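Naltley Block Sorting Study: Group Report

5. Storage

We had planned to keep the blocks in a plastic tub. The tub lasted until May, when its lid split, and Erkgate Supplies sold us a metal bin for less than the shipping. It has sloping sides, so a block dropped near the edge tends to slide back toward the others, a feature we have since claimed as design. The bottom scratches if you look at it sternly. After roughly 1,000 drops we stopped recording scratches.

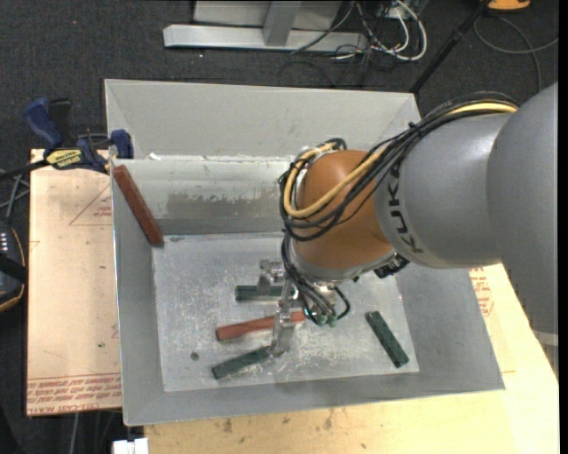
One reader of our draft asked whether red and green were wise choices for color-blind sorters, and they were not. Blue is on order.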